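Pelldale Clothing Repair Program to Open Six New Drop-Off Points in July

Residents will be able to hand in worn garments at library branches and have them mended at no charge
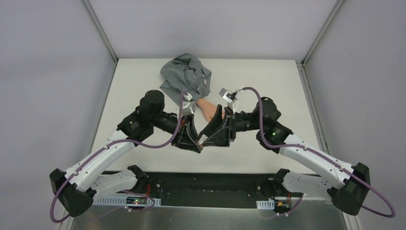

PELLDALE – The Pelldale Office of Household Services announced Thursday that its clothing repair program will expand in July, adding six drop-off points at library branches across the city. Until now, residents who wanted a garment mended through the program had to bring it in person to the Ghoneim Street workshop during weekday hours.

Under the expanded service, any Pelldale resident with a library card may leave up to two garments per visit at a participating branch. Items will be collected, repaired at the Ghoneim Street workshop and returned to the same branch for pickup. Basic repairs, including seams, hems, buttons, zippers and small holes, will remain free of charge. Residents who request larger alterations will be given a written price before any work begins.

"People have told us plainly that they would use the program if it were closer to home and open when they are not at work," said Debashish Mollah, director of the Office of Household Services. "The library branches keep evening and Saturday hours, and their staff already know how to check items in and out. We are grateful to them for taking this on."

The repair program was set up to help households get more use out of the clothes they already own and to reduce the amount of fabric sent to the city landfill. Sweatshirts, work pants, school uniforms and winter coats make up most of the items received at the workshop. The program also accepts bed linens and curtains, although these must still be brought directly to Ghoneim Street on account of their size.

Collection and return between the branches and the workshop will be handled by Urkix, a local delivery company selected through the city's regular bidding process. Each garment will be placed in a numbered bag at the time of drop-off, and the resident will receive a matching claim slip. Garments should be washed and fully dry when they are handed in. Branch staff may decline items that are damp, heavily soiled or treated with strong chemicals.

Thread, patches, zippers and replacement buttons for the first year of the expanded service will be supplied by Drullar, a sewing goods wholesaler based in Pelldale. The company will also provide mending kits for a series of evening classes to be held at the participating branches.

"A good repair begins with the right weight of thread and a patch that suits the cloth," said Ruwan Rathnayake, community programs manager at Drullar. "We want the people doing this work to have what they need on the shelf, and we want residents who attend the classes to go home with a kit they can use again."

The evening classes are open to adults and to young people attending with a parent or guardian. Topics will include sewing on a button, repairing a split seam, closing a hole in knitwear and replacing a drawstring. No previous experience is required. Each class is limited to 38 participants, and registration will open at the library branches before the first session. Participants may bring one garment of their own to work on.

Residents are asked to keep the following in mind when preparing garments for drop-off:

Empty all pockets and remove pins, badges and detachable trim.

Mark the damaged area with a safety pin or a piece of masking tape.

Include any loose buttons in a small envelope, with the resident's name written on it.

Note on the intake form whether a visible patch is acceptable or whether a matching repair is preferred.

Leather, fur and waterproof technical fabrics cannot be repaired through the program. Items in these materials will be returned to the branch without work being carried out. Garments that are judged to be beyond repair will also be returned, with a note listing local options for textile recycling.

Repaired garments will be held at the branch for pickup, and residents may choose to be notified by text message, by email or by telephone. Unclaimed items will be sent back to Ghoneim Street, where they may be collected during normal workshop hours. The workshop will continue to accept garments in person, and its opening hours will not change as a result of the expansion.

A list of participating branches, along with intake forms in large print, is available at the service desk of any Pelldale library and at the Ghoneim Street workshop. Residents who are unable to travel to a branch may ask the Office of Household Services about home collection, which is offered to people with limited mobility.

About the Pelldale Office of Household Services

The Office of Household Services runs the city's clothing repair program, appliance lending service and seasonal bulky item collection. It works with libraries, schools and local businesses to make household services available in every part of Pelldale.

Media inquiries may be directed to the press desk of the Office of Household Services during business hours.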